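Print this page | E-mail this page

Looking after the Celivham shoe cell: speaker notes, Teodora Đorđević

Open with the servo horn. Wait for the groans from anyone who has replaced one.

The morning check takes 15 minutes, or around that if Takumi has tidied my hex keys. Power off, wiggle each bracket, follow the wiring with a finger, nip up the horn screw. Power on, home, then creep up to the shelf at low speed.

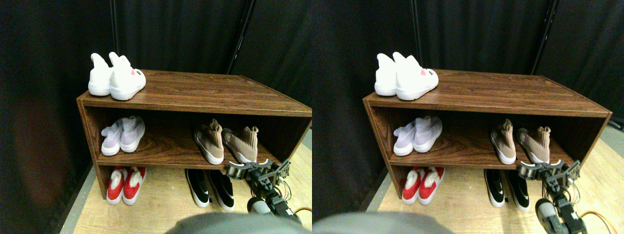
Gripper at the middle shelf, beside the tan high-tops.

Cable next. Leave slack at the elbow — I didn't, and bought a new one in July. Mention cycle 2827, when the wrist quit mid-talk. Mine, naturally.

Spares: seven servos, all labelled "good", two of them truthfully. Hand over to Takumi for calibration.

Print | E-mail to a colleague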